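Painting the gate

May 2020

I have painted the front gate. It took me far longer than I thought it would, and two people have asked me what I used, so I am writing it all down while I still remember.

The gate is steel, two leaves, sheet panels on a frame of square tube, with a row of short spikes along the top. It was made in 2000, when my parents moved to Obura. I know the year because the welder put it on the inside of the left leaf in beads of weld, and my mother complained about it for a long time. She said it looked like a gravestone. The welder was Josphat Rashidi, who is now 73 and still lives at the end of our road, though he has handed the work over to his son.

It has been green, then black, then green again, then a brown my father chose without asking anybody. When I took over the house it was brown with green showing at the edges, and rust along the bottom where the rain splashes up from the drive. I had meant to deal with it last July. I bought sandpaper then and put it in a drawer.

What finally got me started was being at home. I walk past the gate several times a day now, and a thing you pass once in the morning with your mind on the bus is easier to ignore than a thing you pass every time you go to look at the road.

I began by washing it. I used warm water, washing-up liquid and an old floor brush, and then plain water. A surprising amount of the brown was dirt. There was also a wasps' nest behind the bolt plate, old and empty, and a child's hair clip that had been pushed through one of the drain holes in the frame. I left it a full day to dry with both leaves open, which meant I had to keep going out to see off next door's dog.

After that I went over it with my thumbnail. Erick Mugo taught me this. He painted buses for years and his advice is always short. Push at the paint with your nail, he says, and where it moves, it comes off. Where it doesn't move, leave it alone and just roughen it. I had been planning to strip the whole gate back to steel with a wire wheel, and I rang him to ask which wheel to buy. He asked me how many weeks I had.

So I only stripped the loose parts. That was most of the bottom third, both hinge sides, and a strip down the middle where the leaves meet. The upper panels were sound. I used a scraper first, the flat sort with a replaceable blade, and then a hand wire brush. The scraper did nearly all of it. If you hold it low, the paint comes away in long curls, and if you hold it steep it digs in and leaves a groove that you will see later through every coat. I have one of those grooves, on the right leaf at knee height. I know exactly where it is.

Old paint on steel does not wear evenly, and once I had spent a few days looking closely at one piece of it I began to see it everywhere. Anything that gets knocked goes first at the edges and along the bottom. Flat upright surfaces keep their colour for years. Floors and lips and handles lose theirs. Our wheelbarrow has a perfect green outside and no paint at all inside. The lid of the coal box is bare in a patch the size of a hand, just where a hand goes.
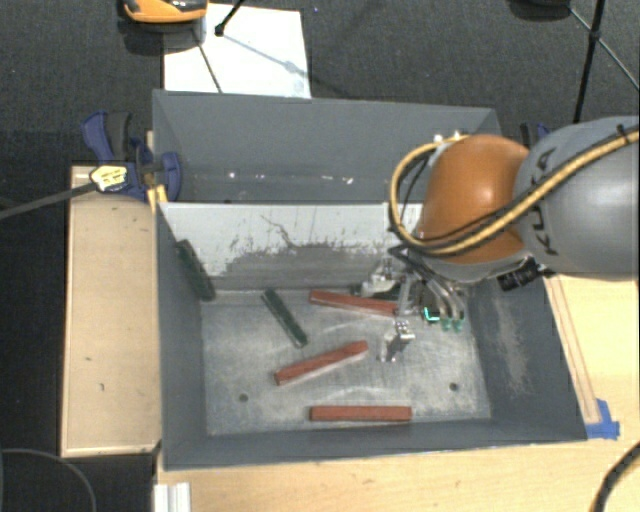
Grey metal bin with a scuffed floor, and three red sticks in it.

Rust was the next part, and the part I had wrong in my head. I thought it all had to be ground away until the steel shone. Erick said no, get off whatever is loose or flaky, and the thin brown stain left in the pits can be dealt with by a converter. This is a milky liquid that you brush on and it turns dark. I bought a small bottle of Zorudik at Urkgate, which was open for two hours in the mornings and letting people in one at a time. The bottle cost 392 shillings. The queue was long and the man in front of me was buying a single tap washer.

The converter went on easily. It runs, though, so start with less than you think on an upright surface. Mine ran down the left leaf and dripped on the concrete, where it has made three black spots that I can't shift. Put newspaper down. I had newspaper in the kitchen, and it was still in the kitchen when I finished.

At the very bottom of the left leaf there was a hole. I found it with the wire brush, which went straight through. It was about as long as my finger, and the metal round it was as thin as a biscuit tin. I went up the road and spoke to Mr Rashidi over his own gate. He came down that afternoon, stood well back from me, and looked at it for some time. He wanted to know who had let the soil pile up against it. I said I thought it had been my father. He said yes, he had told him.

His son came the next morning and welded a strip along the bottom of both leaves, the right one as well, to be on the safe side. He cut a gap in the concrete stop so that water can get out. He also oiled the hinges while he was there, without my asking, and the gate stopped making the noise it has made since I was at school. My sister Mwende (she is Mwende Nyamweya now) heard me close it while we were on the phone and didn't believe it was the same gate.

Then primer. I used a red oxide from Gridum, one tin, and it was enough for a coat on all the bare parts and a second coat on the new weld. Red oxide looks terrible on its own. For three days we had a brown gate with a red skirt, and Dennis Ndung'u from across the way called over to ask if that was the finished scheme. I left the primer overnight before touching it, then rubbed it lightly with the sandpaper from the drawer, which had been waiting there since July and was fine.

For brushes I had one good one and one bad one. The good one was two inches wide with soft bristles, and cost 229 shillings. The bad one came free with something and shed hairs into everything. I picked eleven hairs out of the primer before I gave up on it and kept it for dusting out the corners. A small roller did the flat panels. I would not use a roller on the frame again, it misses the inside corners and leaves a thick line at the outside ones.

The colour was a problem. I wanted a dark green, close to the first one. Urkgate had a green, but it was the green of a school bench. They had plenty of black, plenty of cream, a maroon, and a mid grey. I stood there holding the maroon for longer than was fair on the people behind me. In the end I bought the grey. My mother, when I told her, said grey was a colour for ships. I sent her a photo later and she wrote back that it was neat, which from her is quite a lot.

The first top coat went on in the early morning, before the sun came round on to it. This matters more than anything else I learned. On my first attempt I started after breakfast and by the time I reached the second panel the steel was warm and the paint was dragging. It dried with brush marks in it like a ploughed field. I had to let that panel harden for two days and sand it flat. After that I was out with the tin at half past six, finished by nine, and did nothing to it for the rest of the day except keep leaves off.

The spikes took as long as both panels together. Each one has four sides and a point, and paint slides off a point. I did them with the small brush, working from the left, and went back along the row a second time from the right to catch what I had missed. I still missed one side of one spike. It can only be seen from the upstairs window, and I have decided to leave it until the next time.

Between coats I painted the bolt separately, on a piece of board in the yard. If you do this, mark which way up it goes. Mine went back upside down and I had to knock it out again and touch up the scratches. I also painted the letter slot shut. It opened with a kitchen knife run round the edge, so no harm done, but do open and close any flap a few times while the paint is setting.

Two coats was enough. There is a third of a tin left and I have written the date and the word GATE on the lid, as my father never did with any of his. There are five tins of his in the store with no label at all. I opened one to see if it was the brown. It was solid all the way down.

A few things I still have to do. The gateposts are masonry and need washing, and they look worse now that the gate between them is clean. The number plate is somewhere in the house, and I need new screws for it, brass or stainless, so they don't stain the grey. I want to dig the soil back another hand's width on the garden side as well, before the next heavy rain. Dennis has asked to borrow the scraper for his window bars and I have told him he can have it when I've found the spare blades.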